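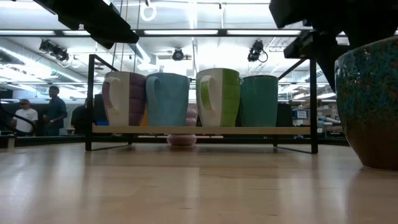
1. 사업 개요 및 보고 기간

2025년 5월 14일 수요일
작성: 이라이스 바라하스(사업관리팀)

본 보고서는 플리시코 재단의 지원으로 수행 중인 '카리요 지역 소규모 도예 공방 유약 안전성 개선 사업'의 중간 경과를 보고하기 위하여 작성되었다. 보고 범위는 사업 착수일부터 4월 말까지이며, 예산 집행의 세부 내역은 별도 정산서로 제출한다.

본 사업은 음용 용기를 생산하는 영세 공방이 유약의 납 및 카드뮴 용출 여부를 정기적으로 확인할 수 있도록 검사비와 기술 자문을 제공하는 것을 목적으로 한다. 머그, 찻잔, 대접 등 식품과 직접 닿는 품목이 대상이며 장식용 도자기는 제외된다.

2. 추진 실적

참여 공방 모집은 계획대로 완료되어 총 100개소가 협약을 체결하였다. 검사 기관인 사니토라에 의뢰할 시료의 연간 목표는 4000점이며, 보고 기간 말 현재 3073점의 분석이 종료되었다. 기준을 초과한 시료가 확인된 공방은 다섯 곳으로, 해당 공방에는 결과를 서면 통보하고 동일 배합 제품의 출하 보류를 권고하였다. 다섯 곳 모두 권고를 수용하였으며, 이 중 두 곳은 유약을 교체한 뒤 재검사를 신청한 상태이다.

기술 자문은 파우스티노 아기레 책임연구원이 총괄하고 있다. 방문 자문에서는 소성 온도 기록의 누락이 가장 빈번하게 지적되었다. 이에 세르키스 양식에 따른 가마 일지를 배포하였고, 작성 방법에 관한 교육을 두 차례 실시하였다. 가마를 공동으로 사용하는 공방의 경우 일지 작성 책임이 불분명하여 공방 간 합의서를 별도로 받았다.

3. 지연 사항 및 조치

시료 운송 중 파손이 발생하여 일부 분석 일정이 3주 지연되었다. 포장 기준을 개정하고 운송 업체와의 계약에 재발송 조항을 추가하였으며, 추가 비용은 예비비 범위 내에서 처리하였다. 베레니세 비야세뇨르 품질담당이 개정 기준의 이행 여부를 매월 점검한다.

공방용 안내서는 용어 검토가 길어져 초안 단계에 머물러 있다. 딘 비 연구원이 수정본을 준비하고 있으며, 인쇄 부수는 참여 공방의 수요 조사 결과에 따라 확정한다.

4. 향후 계획

잔여 시료의 분석은 9월까지 완료할 예정이다. 차기 보고서에는 재검사 결과와 공방별 가마 일지 작성률을 포함한다. 안내서 배포 일정의 변경에 대하여는 재단의 사전 승인을 요청드린다.

문의: 예세니아 콘트레라스(대외협력 담당)

이 웹사이트는 이용 편의를 위하여 쿠키를 사용합니다. 계속 이용하시면 쿠키 사용에 동의하신 것으로 간주됩니다. 동의 | 설정 변경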